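Cleaning Tips I Stopped Believing, and the Few I Kept

Filed under: Floors, Carpet, Small Repairs

Most carpet advice gets passed around by people who have never had to live with the results. I've kept house in the same building in Stollgate long enough to have tried nearly all of it, usually twice, because the first time I assumed I'd done it wrong. I hadn't.

Baking soda

The claim is that you shake a box of it over the carpet, wait, vacuum, and the smell goes away. Some of it does. What stays is the powder. It works its way down to the backing, and a household vacuum won't get it all out. I pulled up a square in the hallway after a year of faithful sprinkling and there was a gray crust under it. If you must, use a tablespoon on one spot, not a box on a room. And if a room smells all the time, find what smells.

Vinegar for everything

Diluted vinegar is all right on some stains, mostly coffee and tea on synthetic carpet. On grease it does nothing I could see. On wool I wouldn't risk it. People swear by it for pet accidents, and I suspect what they like is that the vinegar is louder than the other smell for an afternoon.

Mixing vinegar and baking soda together gives you fizz and then slightly salty water. It's a fine show. I no longer bother.

Ice cubes on furniture dents

I expected this to be nonsense. It works, somewhat. Put a cube in each dent, let it melt, blot, then lift the pile with the edge of a spoon. Shallow dents come up well. The ones from my bookcase, which hadn't moved since I bought it, came up halfway and quit. A steam iron held over a damp cloth did a little better, but keep the iron off the carpet itself — I have a shiny patch the shape of an iron's tip to show for my impatience.

Spot removers from the store

I bought a bottle of Zedley because the label promised to lift stains "without residue." I treated a spot by the back door, it vanished, and within a month there was a darker ring exactly where I'd sprayed. That's residue. It's sticky and it picks up dirt from shoes. The Hedo one left less behind, though it cost more and I had to rinse twice to get there.

What finally helped was using less. A drop or two of clear dish soap in a cup of cool water, blotted on, then plain water, blotted off, then a dry towel with something heavy on it overnight. Skip the scrubbing. Scrubbing frays the pile and the frayed part looks like a stain forever after.

Striped and patterned carpet

You'll read that stripes hide dirt. They hide crumbs. They don't hide a traffic path, which cuts right across the pattern and dulls it. You'll also read that you should always vacuum along the stripes. I tried it both ways for a season and couldn't tell the difference, except that going against them brought up more grit near the door. Do one pass each way and be done with it.

What a stripe is good for is lining things up. If you lay carpet squares, check the direction arrow on the back of every one before you press it down. I got one turned wrong and I see it each time I walk in.

Around posts, legs and columns

This is where vacuums fail. The head can't get up against anything round, so a gray collar builds up at the base. The crevice tool helps if you go slowly. A stiff dry paintbrush helps more: brush the dust outward, then vacuum what you've loosened. For metal, wipe with a barely damp cloth and dry it right away. Polish drips, and carpet doesn't forgive polish.

Felt pads, since someone will ask: the stick-on ones slide off on carpet and collect hair. Save them for hard floors.

How often?

The Chow household guide I was given says 30 minutes of floor care every day. I don't know who that's for. I do the entry and the kitchen edge when they look bad and the rest once a week. In September, when everyone tracks in leaf bits, I do it more.

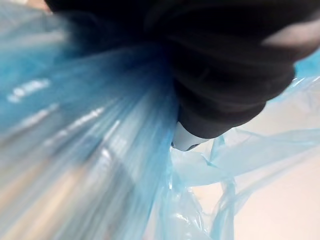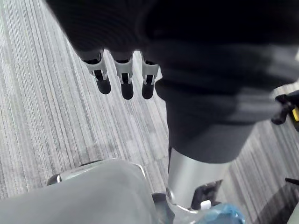

Photos: Stollgate Home Notes

One more on gray carpet, which gets sold as the color that never shows anything. It shows lint, white thread and every dried drop of milk. It is kinder to mud. If you're choosing between two grays, take a sample of each home, drop some flour and some potting soil on them, and look from the doorway in the evening with the lamps on. The store lighting will tell you nothing.

Keep a leftover piece in a closet, too. Test every new product on that first, including anything you read here.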